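Reports > Vadville Program > Progress report

Search this site Enter keywords Go

Overview Milestones Data Budget Contact

Clolari Household Handling Project
Progress report to the Vadville Program
Mar 5, 2026

1. Work completed

The period covered by this report was devoted to the collection of folding demonstrations by hand. All sessions were held in furnished bedrooms, as agreed in the revised work plan. The project recorded 2143 demonstrations, of which 1412 have passed review and been released to the training group at Meesuk. A further 938 recordings carried over from the earlier period were reviewed again under the new rules and are reported separately in the data annex.

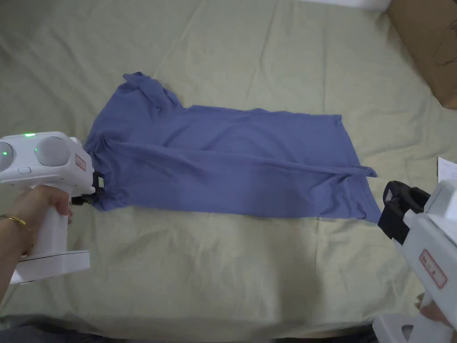
Shirts remain the main item in the collection plan. The operator performs the fold with a hand-held gripper in each hand, and the motion of both devices is stored together with the video. Instructions to operators now address the starting position in more detail. With a T-shirt laid across the bed, one gripper is brought to the shoulder and collar end and the other to the hem end before the next movement begins. Review staff found that demonstrations begun in this manner were easier to divide into steps. Operators may still choose their own pace.

2. Bedding and soft surfaces

The original plan called for a firm table. At the request of the program office, the greater part of the work was moved to beds. Wrinkles in a sheet can be mistaken for the edge of a garment, and the first version of the Firnano labeling tool made this error often. The tool was corrected in September. Reviewers now mark the outline of the garment by hand wherever the sheet is heavily creased, and video showing little besides the sheet is kept in the record but left out of the step labels.
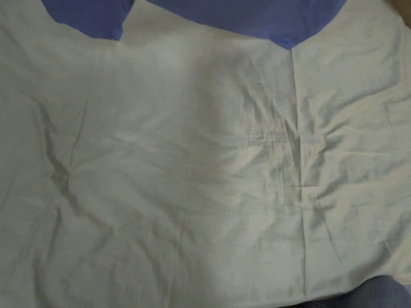 3. Matters outstanding

Review is slower than collection, and nearly 2 weeks of recordings are waiting at present. The project requests approval to move unspent travel funds to review hours. No change to the total award is sought.

Trials of the trained policy on the robot at Meesuk will begin once the remaining shirt recordings have been released. Results will be included in the next report, together with the updated operator instructions and a revised schedule for towels and pillowcases.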